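Gobelets en carton, suite. On m'a encore vanté les Pyo, « le gobelet qui remplace la vaisselle au bureau ». J'ai un doute, alors petit fil.

D'abord le prix. Le carton de 2586 gobelets paraît imbattable tant qu'on ne demande pas où le ranger. Chez Mulodley, à Ernen, il occupe la moitié du placard à balais depuis septembre.

Ensuite l'argument du « ça ne prend pas de place ». Empilés, d'accord. Mais dès qu'on en sort deux, l'un debout, l'autre couché, la table est prise et plus personne ne sait lequel a servi. Donc on en prend un troisième.

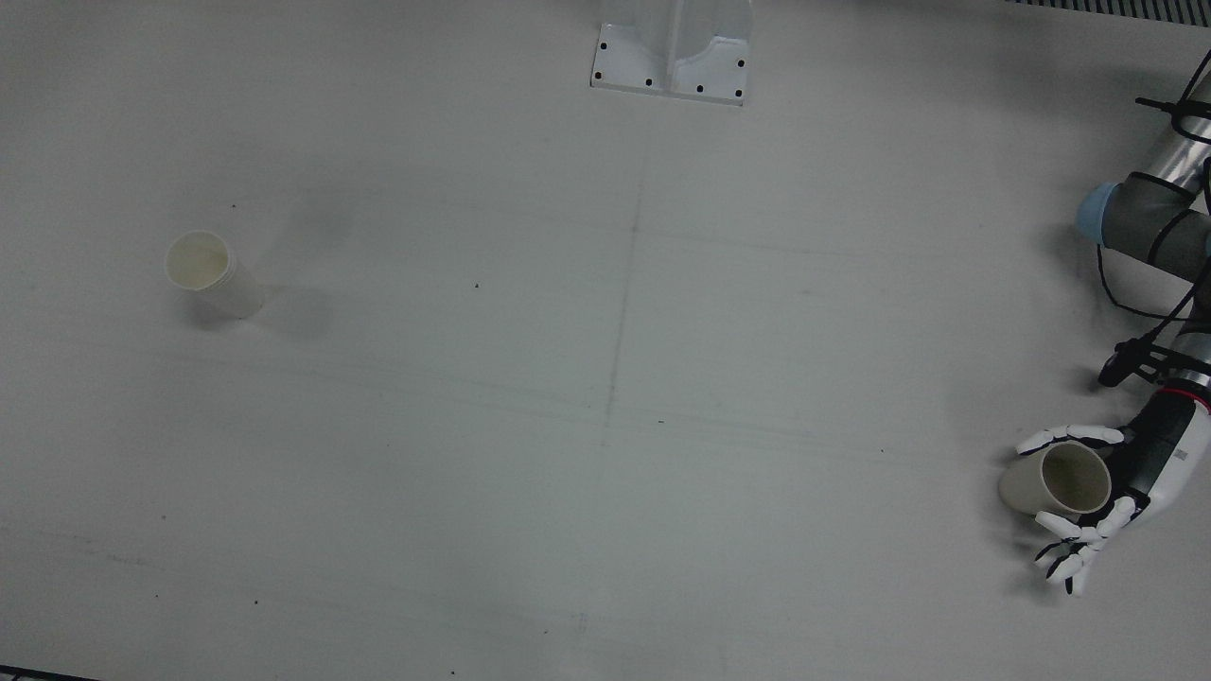 Et la stabilité, parlons-en. Un gobelet en carton vide, ça ne pèse rien. Une fenêtre ouverte, une manche qui passe, et il roule. Le fabricant parle d'une « assise renforcée ». Je veux bien voir le test.

Le bord roulé, je le concède, c'est agréable à boire. C'est aussi le cas d'à peu près n'importe quel gobelet vendu depuis des décennies, je ne vois pas trop la nouveauté.

Côté recyclage : « 100 % papier » écrit en gros, et la mention du film intérieur en tout petit au bas de la fiche. J'ai demandé par mail où les jeter. On m'a renvoyé vers la fiche.

Plodau, l'étage du dessus, est passé aux tasses il y a 2 ans. Ils disent avoir économisé 651 francs. Je me méfie aussi de ce chiffre, personne ne compte l'eau ni les tasses qui finissent dans les sacs.

Bref, je garde ma tasse ébréchée. Si quelqu'un a une vraie comparaison, lavage compris, je suis preneur. Pas une infographie, merci.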